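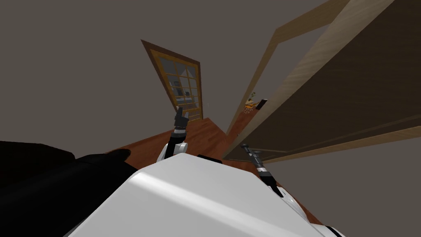
Leitner opens its winter soup kitchen classes, and I'd love to see you there

2025-11-22

Hi everyone, Chantal Fortin here, and I get to share the news I've been sitting on for weeks (I'm terrible at secrets, ask anyone). Leitner is bringing back its evening soup classes in January, and this time we have 19 of them on the calendar!

If you came last winter, you know how it goes. You show up hungry, you chop a lot of onions, you cry a little, and you go home with a jar of something good. We had 302 people through the door last season and a waiting list of 200 more, so we've added a second teacher. Welcome, Sunee Suwannarat! Sunee ran the lunch counter at Drindico for years and makes a coconut and squash soup I still think about in the shower.

Manee Sangkhawat is back too, with her noodle broth night, her dumpling night and a new one on what to do with leftover rice. That last one was my idea, and I will be taking credit for it all season.

Each class runs 2 hours. Knives, aprons and bowls are on us, and Grarkov is giving us all the root vegetables again, muddy ones included. Bring a jar with a lid that closes properly (please, I have cleaned enough soup out of tote bags).

"I want people to taste as they go and stop worrying about the recipe," Sunee told me when we were planning the menu. I wrote that on the kitchen whiteboard and it's still up.

Sign-up opens today at the Leitner front desk. Press folks who want to sit in on a class can ask for Kartini Nugroho, and yes, you'll be chopping onions too.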